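Nastum opens its doors in Meston, and I got to try the gripper

March 6, 2024

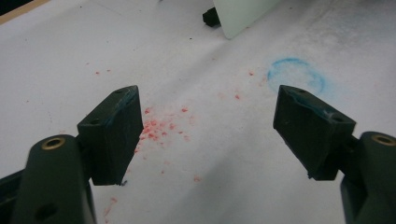

I've driven past the Nastum building in Meston more times than I can count and never once been inside, so when they put up a sign for an open day I cleared my afternoon and went. So did plenty of other people! The woman at the door told me they'd had 600 sign up in advance, and the parking lot was full before lunch.

The part I'd come for was the hand-held gripper demo at the back. You hold the tool yourself, you do a small job with it, and the recording goes toward teaching a robot arm to do the same job later on. Anathi Van der Merwe runs that group and she was very patient with all of us (the kids were better at it than I was, by a mile). She said they want 100 good tries at every task before they bother training anything on it, and they had 1162 saved across all the tasks as of that morning.

Cleaning up a table was the one everybody lined up for. Crumbs are harder than blocks, Anathi said, and I believe her. I closed the fingers too early twice — my wrist kept turning — and she just told me to slow down and go again. My third try was okay. She kept it, or at least she was nice enough to say so.

Upstairs there was a talk on the Lazaridis, their bigger arm, and I caught the last bit of it. It's going to a packaging line at Zoltel in November if testing goes well. Someone asked about jobs and got a pretty long answer, mostly about retraining, and I'd have liked to hear more on that.

They're planning another open day later this year, no date yet. Entry is free, and children under 4 have to stay out of the demo area. Get there early if you want a turn with the gripper, and wear something with short sleeves. My cuffs got in the way the whole time.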